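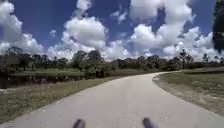

*A paved path with no painted lines, curving right between grass verges, from the robot's forward view. Credit: Nellis.*

**Nellis releases Wellow 3, path-following software for robots that work where there are no lane lines**

DIDMONT - Nellis, the Didmont software company, is very happy to share that Wellow 3, the newest version of its path-following software for small outdoor robots, is open to all customers starting this July. It has been a long winter and a longer spring of testing, and everyone here is delighted to finally be able to put it in people's hands.

Wellow takes in the picture from a robot's forward camera, works out which part of the ground ahead is pavement, and plans a comfortable line along it. Earlier versions did this well on city sidewalks, where there is nearly always a curb to go by. Parks and waterside paths asked for something more, and that is where most of the work on this release has gone. Grass creeps over the border, sand collects along the outside of a bend, and strong sun can wash a pale surface out until there is very little texture left to follow.

"We kept coming back to curves," said Lilibeth Maglaya, who leads the perception team at Nellis. "On a long bend you lose sight of the pavement behind the verge, and the old planner would get timid and slow right down, or else it would hug the inside. Wellow 3 keeps a running guess about where the path goes next and tells the planner how much to trust that guess. It sounds like a small thing, but I think our customers will feel the difference in the first few minutes." 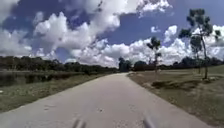
*A long straight stretch in bright sun, with water on the left and open lawn on the right. Credit: Nellis.*

Straight paths got plenty of attention too. The planner now looks farther ahead when the view is open, so steering corrections are gentler and come less often. Customers can also set a separate margin for each side of the robot, so a team working next to a pond or canal can ask for more room on the water side and leave the grass side as it is.

The release was checked against 168 recorded drives, and it comes with 207 fixes and smaller improvements, many of them requested by the people who use Wellow every day (thank you, and please keep the notes coming!). Among the most asked-for is the new replay viewer in Berge, the company's desktop tool. Berge lays the planned line over the recorded camera view and lets a user step back through a drive to see what the software took for pavement and what it took for grass.

"I spent an awful lot of evenings with that viewer before it was ready to share," Maglaya said. "If a drive goes a bit wide on a corner, you want to see why, and you want to see it without writing a script first."

Wellow 3 is a free update for current license holders, and saved routes and margin settings carry over from Wellow 2. The Berge replay viewer is included. New customers can ask for a trial license through the Nellis office in Didmont, where the support team will be glad to talk through camera mounting and first-day setup.

**About Nellis**

Nellis makes perception and planning software for outdoor mobile robots. Its products are the Wellow path-following package and the Berge desktop tool. The company is based in Didmont.

**Media contact:** Press desk, Nellis, Didmont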